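Manipulation & Teleop > Data Collection

Is anyone getting real value out of wrist camera demos on a patterned background?

okafor_c
We're collecting demos for a small pick-and-place policy and I've been told to add "visual diversity." In practice that means printed fabrics and paper under the props, a different one each Wednesday. Current setup is a little whiteboard on a wooden stand, a yellow tray, and a floral print under everything. Operators drive the arm by hand and we record from the wrist only.

I have my doubts. We've done 60 episodes on the floral and my feeling is we're making the job harder for the operators and calling it robustness. The plan came out of a slide deck from Jollitz, and when I asked for the comparison run behind the slide I got a link to the same slide.

Has anyone here measured this? I mean measured, with a held-out surface and a policy trained both ways.

tinemdale_nkechi
We change the surfaces too and I'd defend it. A policy trained on one plain gray table learns that anything that isn't gray is an object. Put it in a kitchen and it reaches for the placemat. I've watched ours do it.

okafor_c
Sure, but did changing the surface fix it, or did you also collect more episodes while you were at it? Those two usually go up together and then the pattern gets the credit.

tinemdale_nkechi
Both, I'll give you that. We didn't split them.

ebere.ojo
I did split them, sort of. Same number of episodes in each arm, 42 and 42. One arm all on plain, one arm spread over 3 prints. Tested on a tablecloth neither had seen. The mixed one did better but I only ran 16 trials each and the gap was two successes. I wouldn't show that to anyone with a straight face.

What I did notice was that the mixed arm was slower on the plain table. It hovered more before closing. Could be the operators hovered more too, since a busy print makes depth hard to judge from the wrist view, and the policy just copied them.

okafor_c
This is exactly my worry. You aren't only changing pixels, you're changing how the person drives. Then you train on the hesitation.

Here's what our operators have to work from when the fingers come down beside the tray. With leaves and red flowers running off in every direction you get very little help telling how high you are. The tray rim is the best cue you've got.
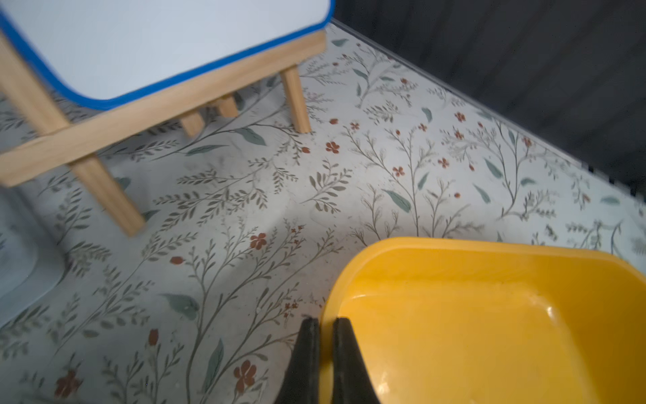

So everyone on my team has learned to go to the rim first and then slide over to wherever they were supposed to be going. Nobody wrote that in the instructions. It's in the data now, though, and I expect the policy will do the same thing with no tray on the table at all.

lamisi_s
Then move the tray between episodes? Or take it out for a third of them. That sounds like a protocol problem and you're blaming the fabric.

okafor_c
We do move it. They find it wherever it is. Taking it out isn't an option when the task is "put the thing in the tray."

lamisi_s
OK, fair. Second camera then. Let the operator see a side view and don't record it.

ebere.ojo
Please don't do that. You end up with demos where the right action depends on something the policy never sees. We had a month of those from a contractor and threw out most of it. Smooth, fast, lovely to watch, and the trained policy put its fingers straight into the table.

lamisi_s
People do it all the time and it works fine for them.

ebere.ojo
Which people? I'd read that.

ike_balogun_lab
Coming at this from the labeling side. I review episodes at Balogun and the prints cost me time as well. Red flower, red block, low light, and I'm scrubbing back and forth to see if there was a grasp. I've started asking for props in colors that aren't in the print. Some would say that defeats the purpose. I say a label I can't trust defeats it more.

tinemdale_nkechi
That does defeat the purpose. Real tables have red things on red cloth.

ike_balogun_lab
Real tables don't need me to mark the frame where contact starts.

okafor_c
I'm going to ask for one week on plain, same operators, same count, and hold back the Arnside stripe as the test surface. If the floral wins on that I'll stop complaining. I'd also like time from approach to close logged per episode, so we can see the hovering if it's real.

ebere.ojo
Do more than 16 trials. And have someone else reset the objects, somebody who doesn't know which policy is loaded. I reset my own and I'm fairly sure I was kinder to one of them.

lamisi_s
Still think you should try the side view.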